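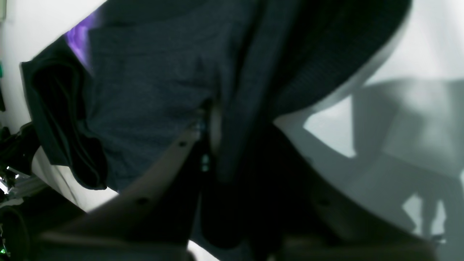 Tejido oscuro, textura fina con ligero jaspeado. Zona violeta intenso hacia la esquina superior izquierda.

Paño oscuro sobre mesa blanca: galería de consulta

La ficha de textiles oscuros del catálogo Lornau describe el comportamiento de un paño extendido sobre superficie clara, con atención a los pliegues, a los cantos y a lo que queda parcialmente cubierto por la tela.

El catálogo admite género de punto y tejido plano. El gramaje máximo es de 217 g/m²; por encima de ese valor la tela no cae con pliegue blando y pasa a la ficha Jedora, que se rige por otros criterios. Los tonos muy oscuros se documentan aparte: la sombra interior de un doblez y el propio color se confunden con facilidad, y el canto solo se distingue por el brillo que recoge.

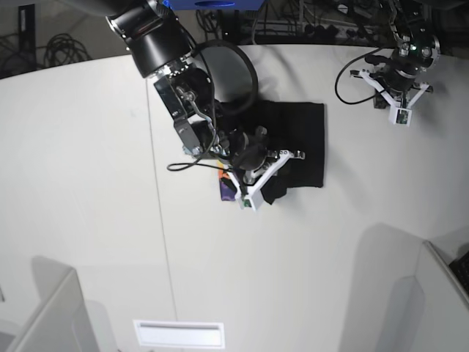 La posición de un paño se anota siempre respecto al tablero. Se toma como referencia la junta entre paneles y se indica qué lado queda recto y qué esquina queda recogida. En un rectángulo extendido con la parte inferior izquierda arrugada, la medida útil es la del lado derecho. La otra diagonal no se registra hasta que la tela esté plana.

Los objetos que asoman por debajo se consignan por color y grado de ocultación: violeta, superficie brillante, parcialmente visible; naranja, pequeño, parcialmente visible. No se les asigna nombre en la ficha mientras sigan tapados. Cuando el color aparece junto al tejido y no se puede decidir si pertenece a un estampado, a una etiqueta o a otra pieza, se escribe «zona de color» y se deja el campo siguiente en blanco.

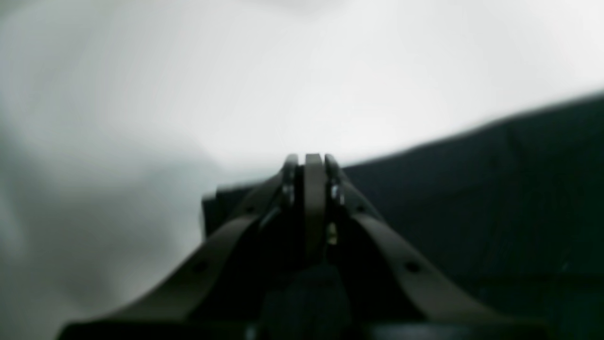
Texto y selección: Engelbert Gisler
Archivo Mollel, sección de textiles. Revisión de abril

Criterios de nomenclatura usados en la galería:

Pliegue blando: ondulación sin arista marcada, de recorrido generalmente diagonal.
Doblez: tela superpuesta a sí misma, con canto continuo.
Bolsa: doblez abierto con sombra interior.
Recogido: acumulación de tela en una esquina o en un lado, sin orden de capas reconocible.

La serie Vanness, anterior a la actual, utilizaba «arruga» para los cuatro casos. Sus casi 93 registros se están reclasificando con la nomenclatura nueva; hasta que termine el trabajo, las búsquedas por «bolsa» y «recogido» solo devuelven material de Lornau.

Las correcciones a los pies de foto se envían al archivo con el número de ficha y el término propuesto.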